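Teaching a Sorting Task by Remote Control and by Hand Guiding
Student project report, Geltunetti Robotics Lab
Author: Darcy Hoani

1. Purpose

The project compared two ways of showing a robot arm the same tabletop task. In the first, a person drives the arm from a distance and the motion is recorded. In the second, a person holds the arm at the wrist and moves it through the task while the motors are set to follow. The task in both cases was to pick up a small item from the table and place it in one compartment of a divided cardboard tray.

The question was which set of recordings gives a better learned policy when the number of recordings is fixed and small. Earlier work in the lab, the Wirnum project, used remote control only and left the comparison open.

2. Recording software

All recordings were made with Sareo, the logging program written by last year's group. Sareo stores joint angles, hand commands and camera images under a common clock. We changed two parts of it. The hand command is now stored as a target position instead of a button state, and the start and stop marks are set by the operator, so idle time at either end is not saved. The old version kept the idle time, and policies trained on it tended to stay at the start pose.

Images were saved from a head camera and a wrist camera. The head camera sees the table and the tray. The wrist camera is needed for the last few centimeters of the approach, where the hand hides the item from above.

3. Procedure

Each method was used to record 80 demonstrations. One operator made all of them, after a practice period of 20 minutes per method. Items were laid out in a new order before each demonstration. A demonstration was discarded and repeated if the item was dropped outside the tray or if the arm touched the tray wall hard enough to move it.

For remote control, the operator stood across the table from the arm and watched the hand directly. Video-only operation was tried early and given up, as depth was hard to judge on a flat screen.

For hand guiding, the operator stood beside the arm. The fingers cannot be guided this way, so closing and opening were triggered with a foot switch. The operator's arm shows up in many of the head camera images from this method. These images were masked with the Chu filter before training, which removes most of the sleeve and hand but leaves a blurred patch.

4. Results

The policy trained on remote control data placed the item in the correct compartment more often than the one trained on hand guiding data. The difference was clear for flat items and small for thick ones. Flexible packaging was the hardest case for both. A plastic bag changes shape when touched, and the policy often closed on a fold with no item in it.

Hand guiding was faster to record. A demonstration took roughly 12 seconds by hand and close to twice that by remote control. The hand-guided paths were also smoother. The remote control paths had short pauses before contact, and we expected these to hurt training. They did not, possibly because the pauses gave the wrist camera more images near the item.

The masking step is the most likely cause of the weaker hand guiding result. A policy trained on wrist images alone, which were not masked, closed part of the gap but lost track of the tray.

5. Limits

Only one operator was used, so skill and method cannot be separated. The order was also fixed, with remote control recorded first. Table height was not changed. The 2 methods should be repeated with a second operator and with the order reversed before the result is relied on.

6. Views of the work area

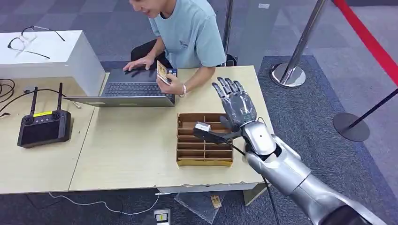
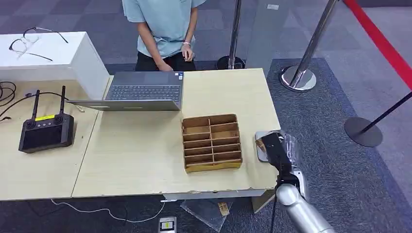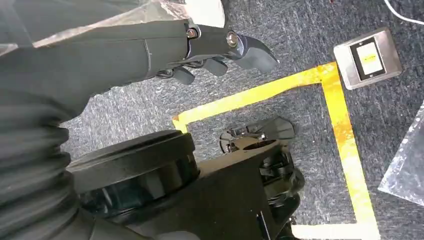

Figure 1. Work area. First and second: table with laptop, handheld controller and divided tray. Third: black gripper over the carpet, with yellow floor tape.

7. Files

The recordings, the changed Sareo source and the training settings are in the project folder on the lab server. The masked and unmasked head camera images are kept in separate directories, and the unmasked set should be used if a better filter becomes available.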